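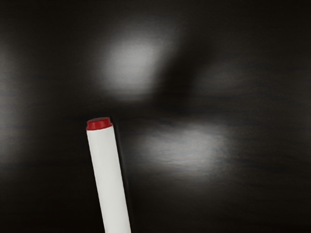 Old Quarter walking tour: site and vehicle inspection checklist, with comments

Route: Hekano bus station to Brurnar gate, Tichý house museum, river steps, return by minibus
Inspected by: Boyang Qin
Period covered: November, low season
Maximum group size: 25, plus guide and driver

Mark each item OK, ACTION or N/A. Comments from the last inspection are kept under the item until it is closed.

Section 1. Meeting point

1.1 Group can wait clear of the bus lanes. OK
Comment: Use the covered side, next to the ticket windows. The open side is closer to the toilets but buses reverse there from 8 a.m.

1.2 Footpath in sound condition. ACTION
Comment: Two loose pavers at the kerb by bay four. Reported to the station office, no reply yet. Guides to bring people through the north doors until it's fixed.

1.3 Toilets open and usable. OK
Comment: Coins only. Guide to carry change.

Section 2. Minibus

2.1 Seatbelts fitted and latching on every seat. ACTION
Comment: Back row, window side, buckle sticks. Prendell have been asked to replace it before the next booking. Leave that seat empty for now, so 24 passengers at most until this is closed.

2.2 Tyres, lights, wipers and horn. OK
Comment: Checked with the driver at the depot. Front tyres are getting on but legal.

2.3 Fire extinguisher in date and reachable from the driver's seat. OK

2.4 First aid kit complete. ACTION
Comment: Short of burn dressings and one triangular bandage. Everything else there. The kit lives under the front passenger seat, not in the luggage bay where the old sheet says.

2.5 Step at side door. OK
Comment: High for some visitors. Portable step is on board and should be put out at every stop, even when people say they don't need it.

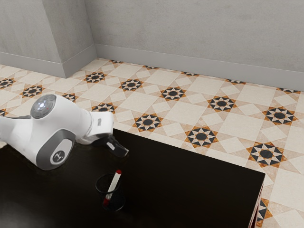

Section 3. Brurnar gate and wall walk

3.1 Handrail secure for the full length of the stair. OK
Comment: Stone treads are worn in the middle. Ask people to keep to the rail side going down.

3.2 Wall walk open. OK
Comment: Closes without much notice in high wind. The gatekeeper puts a chain across. If it's up, go straight to the museum by the lower lane and allow an extra 2 hours there and at the market in total.

3.3 Parapet height. ACTION
Comment: Low at the second tower — below the waist of most adults. No stopping for group photos at this point. I've asked for it to go in the guide notes in bold.

3.4 Lighting on the lower lane. N/A
Comment: Daytime tours only in this period. Needs checking again before evening walks restart.

Section 4. Tichý house museum

4.1 Both courtyard exits unlocked during visiting hours. OK
Comment: The rear exit was bolted when we arrived. Staff opened it straight away and we watched it stay open. Guides should look at it each time and ask if it's shut.

4.2 Upper gallery load limit followed. OK
Comment: The sign says 12 people. Split the group and send the second half to the kitchen wing first.

4.3 Low doorways marked. ACTION
Comment: Yellow tape has come off the lintel between the courtyard and the loom room. Guide to call it out. Have sent the museum a note.

4.4 Time allowed. OK
Comment: 45 minutes is enough for both floors if the group is split on arrival.

Section 5. River steps

5.1 Steps free of weed and mud. ACTION
Comment: Bottom four steps slippery. Keep everyone above the landing until spring.

5.2 Life ring in place. OK
Comment: Rope has been replaced.

5.3 Distance to minibus pick-up. OK
Comment: More than 300 metres, all on the flat. Two benches along the way. The driver can come down to the chapel for anyone who can't manage it, but he needs a phone call first.

Section 6. Follow-up

Rear seat buckle: Prendell, before next booking
First aid stock: office, by Friday
Station pavers: chase station office
Parapet wording in guide notes: Boyang Qin
Lintel tape: museum, check on next visit
River steps: recheck monthly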